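Gripper fault: what we know so far

Many of you have asked why the Orkdale handling trials went quiet, so let's get into it - it's a lovely bit of fault-finding, even if it cost us 12 days! During a long run in the week before last, the left finger of a hand-held gripper began to lag behind the right. It was only by 3 mm, but that was enough to let a part slip, and the log carried on recording a good grip. 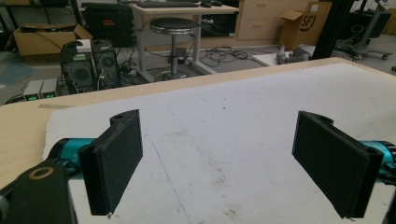

Our log has 2,304 grips in it from that run, and Yolanda Arroyo has been through every one. The lag creeps in after 90 minutes and then gets steadily worse. She first suspected the pads, those dark blocks that face each other across the gap, but swapping them made no difference at all. Suspicion has now moved to the teal joints behind them, where a grub screw seems to work loose as things warm up (we found the same thing on the Wendlow unit, which was a great moment in an otherwise long afternoon).

The safety side matters more. A tool that reports a good grip when it hasn't got one could drop something on a foot, so please stop using any Bultel-pattern gripper above waist height until yours has been checked. Benítez are sending new screws and thread lock, and Yolanda will happily show anyone how to fit them.

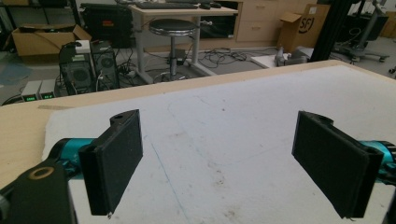

The two gripper fingers over the marked white work surface.

The full log will be shared in June. If you've seen a similar lag, do send us your readings - even scrappy ones are useful.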